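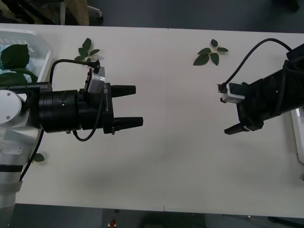
Search this site Search Go
June 25, 2021
By Maribel Pacheco

The Lease

Gorkerside had one hill, and Huretti owned the top of it. He didn't own the sides. The sides belonged to Mrs. Yip, who had inherited them from a brother who liked goats, and she had never sold them because no one had ever asked in a tone she cared for.

For years this bothered neither of them. Huretti walked up through her grass every morning to sit in his chair, and Mrs. Yip let him, the way you let a cat cross your yard. Then in April he put up a sign that said PRIVATE SUMMIT, and she read it.

"It's my summit," he told her over the fence.

"I know," she said. "How do you plan to get to it?"

He laughed at this, and then he went home and thought about it, and around supper time he stopped laughing.

Her first offer came on Monday in a good envelope. He could cross her land for $5 a trip, with Sundays at the same price. Huretti wrote back that a man could not be charged to visit his own chair. She answered that the visiting was free and it was the grass that cost money.

So he hired Trulley, who was the town's lawyer and also sold gutters. Trulley read the deeds for two weeks and billed him $952.

"The good news," said Trulley, "is that you own everything above the old stone marker, straight up, forever."

"Up?"

"As far as you like. The sky over that hill is yours – I checked it twice."

"And the bad news?"

"You'd have to come in from that direction."

Huretti did look into it. The man with the balloon wanted $1000 and wouldn't promise to stop. After that he tried going up at night, in his socks, and met Mrs. Yip halfway with a flashlight and a receipt book. He paid. She wrote it out slowly, asked him how he spelled his name, though they had been neighbors since grade school, and gave him the yellow copy.

By the middle of May he had twenty-nine yellow copies in a coffee can, and had begun taking the can to the diner to show people. People were sympathetic. They had also started going up the hill themselves, having heard so much about it, and Mrs. Yip let them walk for nothing. Huretti would get to the top, five dollars lighter, and find a couple from the bank eating sandwiches beside his sign.

"This is private," he said.

"We saw," said the woman from the bank. "It's lovely. Is that your chair?"

He counted the can that night. It came to $147, with two dollars over that he couldn't explain and suspected was a tip. In the morning he took the sign down, carried it to Mrs. Yip's porch, and stood there with it under his arm.

"I thought you might have a use for the wood," he said.

She looked it over, front and back. She said the goat shed could stand a new door, if a person had a hammer and knew which end to hold. Then she asked if the view was as good as everyone at the diner was saying.

"You've never been up?"

"It's your summit," said Mrs. Yip. "You never asked me."

He thought about that for a while. Then he asked her, and he was fairly careful about the tone. She got her hat, and on the way past the gate she held out her hand for the five dollars.

We use cookies to remember your preferences. By continuing to read, you accept our use of cookies. OK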